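Tags: Reviews, Hand Tools, Data Capture

Trirkano hand-held gripper: notes from the Podetti open day
Ignacio Lyons, 8 January 2018

Podetti had two of the Trirkano units out for visitors, both in the black housing. I had one in my hand for 51 minutes and watched other people use it for the rest of the morning. The unit is held and worked by a person. It records what the hand does, and the recordings are used later to train an arm.

Grip and balance

The padded handle sits high and at an angle, with the trigger mechanism next to it. Most of the mass is in the housing. With the wrist raised the tool feels nose-heavy, and I began to shift my grip after 11 minutes. The two yellow slotted blocks in the frame are easy to find by eye when lining up on an object. Screws on the housing are ordinary cross-head.

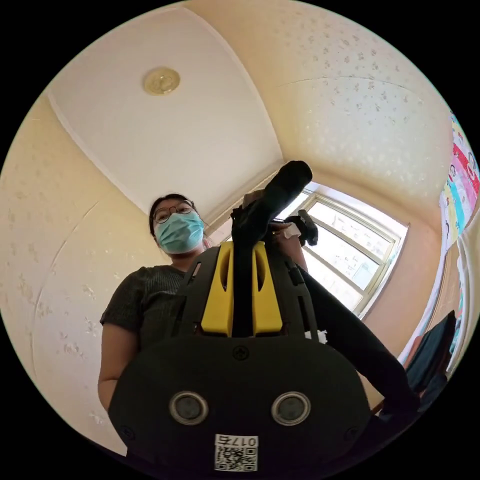
Trigger

Travel is long and even. Light objects were picked up without trouble. Small flat ones took several tries, and I would like a firmer stop at the end of the stroke. The Flullard unit I tested in July was better here and worse everywhere else.

Labeling

Each unit carries a numbered sticker with a QR code. Podetti's log for the day listed 108 recordings, sorted by unit number.

Verdict

Good build, fair balance, trigger needs work. Escobedo handles orders and did not have a price list at the open day.

Contact | Copyright Escobedo Tool Review | Back to top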